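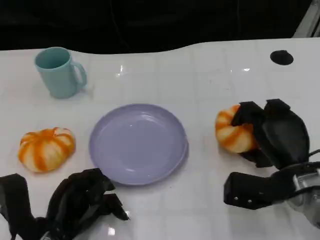

Chapter 4: Setting a Small Table

A table for one or two people needs very little on it. Takeshi Yagi, who ran the tea counter at Aoki for 20 years, taught his staff to begin with the plate and place everything else around it. The cup goes toward the back, where a sleeve will not catch it. Anything decorative stays low and off to one side.

Color matters more on a white table than on a dark one. A pale plate looks soft against it, and one bright thing — a striped pumpkin, for instance — draws the eye first. Glossy surfaces also pick up the light overhead, so check the table from the chair before you finish.
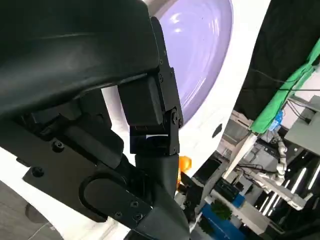 Figure 4.1. Lavender and white surfaces under bright light.

In this chapter you will compare two ways of using a small ornament: beside the plate and on it. Read Section 4.1 before you try Exercise 1. You will need a mug, a round plate and two ornaments of the same kind.

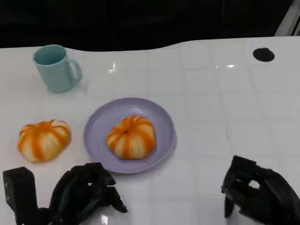

Figure 4.2. One striped pumpkin shape on the plate and one to its left.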